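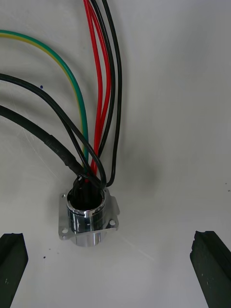

Connector pick trials, jaw comparison. Went first because everyone had opinions. Set A (stock jaws) vs set B (Frota jaws, longer reach, softer pad). Part is the chrome panel socket with the harness already in it, so green/yellow earth, the reds, the thin blacks and the fat black cable all coming out of the top. Heloísa: the square flange is the problem, the corners stick out and the jaws want to land on a corner instead of a flat. Agreed that approach angle matters more than jaw set at this point. Shiny barrel also a pain for depth, we get junk readings off the curved part and good ones off the white table. 327 attempts logged so far over both sets. Not enough on set B to call it. Several people wanted to call it anyway.

Present: Heloísa Leite (chair), bench team, two from Skakia on the phone, one from Hurnby. Notes taken by the bench, corrections to the bench.

Minutes of last meeting (May)
Accepted. One fix: the controller that dropped off the network was the Titar unit, not the spare. Wording changed.

1. Grip failures
Three kinds. Slip on the barrel, jaw on flange corner, cable in the way. Cable one is the most common with set A, the stiff black cable pushes back and the socket twists in the jaws. Set B holds better on the barrel but picks up a wire between pad and part sometimes. Discussion of whether a pinched wire counts as a fail if the part still gets to the fixture. Skakia say yes, always, their customer would reject it. Hurnby says log it seperate. Decided: logged as its own code, counted as fail in the summary.

Question on starting pose. Up to now the operator sets the socket down however. Heloísa wants a marked pose plus a random pose, same number of each. OK'd. Marks on the table in pencil please, the vision guys don't want tape.

2. Force limit
Set A has been run at 74 percent of max closing force, set B at whatever the last person left it at. Not a fair test. Both sets go to the same setting and the setting gets written on the run sheet before the first pick. Old set B runs stay in the log, marked, not used for comparison.

Short argument re closing speed. Skakia run slower on their side and say they get fewer corner hits. Could be the speed, could be that their parts sit in a tray. Try slow on our bench after the force runs are finished, not at the same time.

3. Cameras
Wrist cams and the stereo one on the post over the torso. The post camera loses the part when the arms come together, the gripper housing covers it. Wrist view is fine up close and useless past that. Proposal from Hurnby to move the post camera up. Heloísa against, every calibration we have is for the present hight. Compromise: leave it, use the tripod rig for a third view and see if it's worth anything. Tripod needs to stay put once it's set, so mark the floor.

Facing check for the two grippers done with fingers spread wide, one arm looking at the other. Useful for seeing if the fingers hang square to the housing. To be repeated every time jaws are swapped.

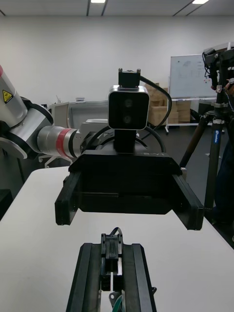 4. Controller comparison
Titar vs the current one. Titar has lower lag on the gripper command but 2 dropouts since May, both during long runs, both needed a restart by hand. Log for the first one was overwritten. Skakia had the same thing and fixed it with newer firmware, will send the version number. No more Titar runs until that's loaded.

Current controller: no dropouts, slower to close. Heloísa says slower is ok for sockets, maybe not for the next part family. Parked.

5. Cable routing
Camera leads came up again. Post camera lead hangs in a long loop and we want to know if the arm can reach it when it goes up. Wrist camera has the right-angle plug on top, lead goes off to the side. No snags logged. Still, check full range by hand at low speed with somebody on the stop button. If it touches, shorten the loop and clip it to the post.

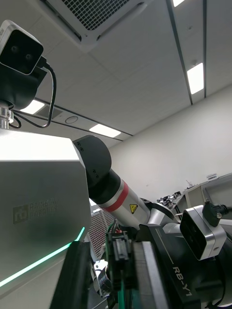 Item 5. Post camera lead and wrist camera plug, other arm raised.

6. Next runs
140 picks per jaw set, half marked pose, half random. Same socket, same harness, same operator if possible.

Actions
Heloísa: run sheet with force, speed and pose boxes on it
Bench: floor marks for tripod, pencil marks on table, cable check
Skakia: firmware version for Titar
Hurnby: write up the failure codes, one page max
Bench: spare set B pads, ask Frota for lead time

AOB
Whiteboard pens are dry, order more. Next meeting when the set B runs are in, Heloísa to send round a time.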